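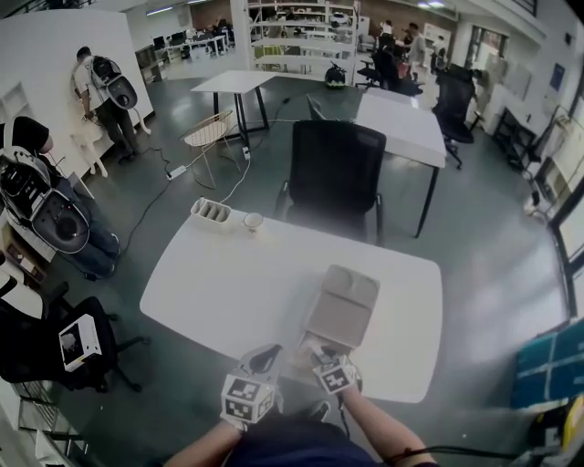

I've folded glasses pouches badly for years, so I finally sat down and worked out a way that keeps the flap flat. It works for any soft pouch with a rounded flap, whether you keep specs, earbuds or spare change in it. Give yourself plenty of bare table, and work close to the front edge as I do with my beige one, so your arms aren't stretched out (my shoulders used to ache after a batch!).

## What to do

1. Empty the pouch and give it a good shake. Mine always has crumbs in it, don't ask.
2. Lay it down with the flap at the top and smooth it from the middle outwards.
3. Put your things in flat, heaviest at the bottom.
4. Hold the bottom corners still and bring the flap over in one go. If it puckers, open it up and start again, it's quicker than tugging.
5. Leave it under a book overnight if the crease won't behave.

I did 19 of these for Inese Luik's stall in August and the last few went ever so quickly. Felt is the easiest to start on, by the way. Leather needs a good deal more patience, and I still haven't got the hang of the very stiff ones.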